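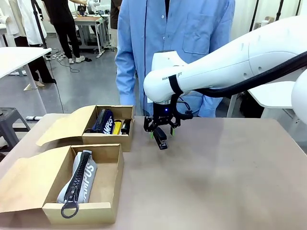 Jolham Manipulation Group, Gripper Evaluation

Parallel fingers first, and for longer than you want to

Every few months someone in a planning meeting asks why we still run trials with two-finger parallel grippers. The question usually comes with a link to a video of a five-finger hand turning a pen. My position is that a group doing tabletop packing should stay on parallel fingers until it can say, in writing, which failures the fingers cause. Most groups that switch early can't say that, and we couldn't either when we first tried it.

The packing task we use is dull on purpose. Office items go into open cardboard boxes: a stapler, zippered pencil cases, a few smaller things. A pencil case is soft and changes shape under load. A stapler is rigid, slick and heavier than it looks, with a hinge that lets the two halves move if the fingers close in the wrong place. Between them these two items expose most of what a gripper does badly.

We compared three end effectors on the same arm with the same controller gains. The first was a plain parallel gripper with small soft pads at the fingertips. The second was the Zetevia adaptive gripper, whose linked fingers wrap around an object as they close. The third was the Ovodow suction head. Each item was attempted 70 times with each tool, from start poses drawn from the same list.

The suction head was finished early. It can't hold a seal on woven fabric with a zipper running through it, and no change to cup size fixed that. On flat carton it is still the tool I would choose.

The adaptive gripper was the interesting case. It picked up the pencil cases well, including from poses where the parallel fingers pinched only a fold of cloth and lost it on the lift. On the stapler it got a firm hold more often than the parallel gripper did. It then had trouble putting the stapler down. Once linked fingers have wrapped an object, the pose of that object in the hand depends on contact order, and the controller doesn't know the contact order. The stapler came up tilted by a different amount on each trial. In a wide box this costs little. In a box that already has a pencil case along one side, it means a collision with the wall or with the item already packed.

Parallel fingers leave the object able to turn about one axis, the line between the two pads. That is a real weakness. It is also a single number, and a wrist camera can estimate it. An upright stapler held between two pads either stays upright or swings about that line, and we can write a check for the swing before the arm starts down. I have not seen a check of similar size for a wrapped grasp.

Pads matter more than people budget for. We went through six pad materials before settling, and the spread between the best and worst was larger than the spread between the parallel gripper and the adaptive one on the stapler. If a comparison report gives the gripper model and leaves out the pad material, durometer and wear state, I don't use its numbers. Pads should be logged like any other part with a service life. Ours are replaced after 825 closures, whether or not they look worn.

The same goes for cabling. A cable bundle along the forearm adds drag at the wrist, and the drag changes with joint angle. When we moved to the Vlček controller, part of the improvement we first credited to its force loop came from having rerouted and strapped the cables during the swap. We reran the old controller with the new routing and about half of our claimed gain disappeared. The earlier internal note has been withdrawn.

There are fair objections to all this. A parallel gripper can't reorient an object in the hand, so some placements need a set-down and a second pick, and cycle time suffers. It needs clearance on both sides of the object, and in a crowded box that clearance runs out. For those cases a more capable hand is justified, and the request should name the placements it is meant to fix.

What I object to is the order in which these purchases tend to happen. The hand is bought, the task is adjusted to suit it, and the baseline is never rerun with fresh pads and tidy cables. For the next round I have asked that the parallel gripper be run first and last on each item, with new pads both times, and that the two results be reported separately.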